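The Sunflower Table

A short story

When I joined the club in September, I thought we would build a machine with wheels. My cousin had been in such a club and his machine could follow a black line on the floor. I told my mother that I would do the same, and she bought me a small screwdriver set, which I carried in my bag for many weeks and did not open.

The club was called Skunura. We met on the upper floor of the old Gavrilă building, in a long room with a brick wall on one side and office desks at the other end. Our teacher was a short woman who spoke very softly, so we had to stop talking if we wanted to understand her. On the first evening she gave me two grippers, one for each hand, and said, "You are going to show it how a person does things."

"Show who?" I asked.

"The model. It is in the computer. It does not know yet what a basket is."

I wanted to laugh, but the others were serious. A tall girl helped me to tie the cables so that they did not catch on my sleeves. She told me to breathe slowly and to keep my elbows free. She had already made 189 good recordings, and she kept the number in a notebook with a green ribbon.
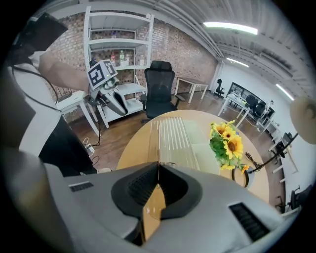
The competition was called Drendik, and it took place every year in Curkano, four hours from us by train. Each team had to teach a model to tidy a table. You could not write the movements by hand. You had to do them yourself, again and again, and the model had to learn from you. The rules asked for 900 recordings before the last Monday of the term. When I came, the club had 132 less than the plan said it should have, and this was the reason they accepted a beginner so quickly.

My first recordings were very bad. I was always in a hurry. With my own fingers I can pick up a thing without thinking, but with the grippers I had to think about the height, the angle, and the moment to close. I dropped what I was holding. I pushed the flowers when I wanted to go past them. The teacher did not become angry. She sat down beside me and watched my recording on the computer two times, and then she said, "Here you wanted to be finished. The model will learn this also."

I thought about this sentence in the bus, and at home when I washed the dishes. I washed them slowly that night. My mother asked if I was ill.

The next week I arrived before the others and put on the harness by myself. I looked at the little clock on my chest and waited until the numbers started.

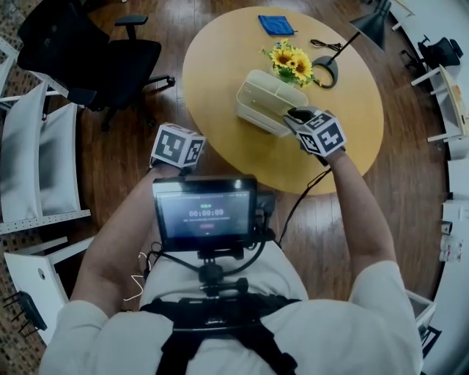 There was one boy in the club with whom I did not speak. He was the captain, and he had been at Drendik the year before, when the team finished in place 16 and came home without saying much. He deleted many recordings. He deleted mine most of all. I saw my number go up in the afternoon and go down in the evening, and I believed that he did it from pride.

One day I stayed late to argue with him. I had prepared the sentences in my head. But when I came to his desk he was watching a recording with his chin in his hands, and it was one of his own. The gripper in it closed a little too early. It was such a small mistake that I had to see it three times. He pressed the key and the recording was gone.

"That one was fine," I said.

"It was nearly fine," he said. "Last year we kept all the nearly fine ones."

I forgot my sentences. I took a chair and we looked at the rest of the day together, mine and his, and the tall girl's also. We threw away eleven. After this he asked if I would like to work at the table with the flowers on the long evenings, when the small ones had gone home.

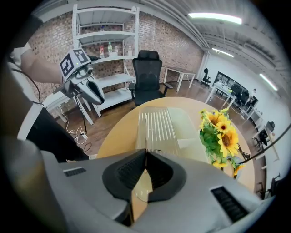 The round table, with the sunflowers and the clear plastic piece.

I liked those evenings. The room became quiet and I could hear the buses in the street. We changed the place of one object, then we recorded, then we changed it again. The captain called this "giving it a new day." He said that a model which has seen only one table believes that there is only one table in the world. I said that my grandfather was also like this, and it was the first time I heard him laugh.

The clear plastic was the most difficult for me. My eyes did not want to find its edge under the lamps. I learned to look at the ribs first and to come down to it from there, with no sudden turn of the wrist. Some evenings I did it well and some evenings I did it like in my first week, and I could not say why. 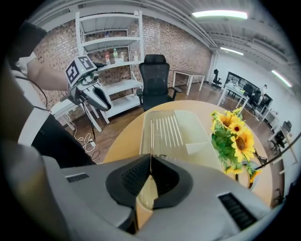 We sent the last recording on Monday at ten minutes to six. The teacher read the number aloud in her soft voice, 900, and then she read it again for those at the far desks. The tall girl wrote it in her notebook. The captain was already putting the grippers on their charger.

The train to Curkano left on the Friday after, very early, when it was still dark. I had packed the night before, and at the bottom of my bag I found the screwdriver set. I thought about leaving it at home. Then I put it back under my sweater, and went to wake up my mother, who had promised to walk with me to the station.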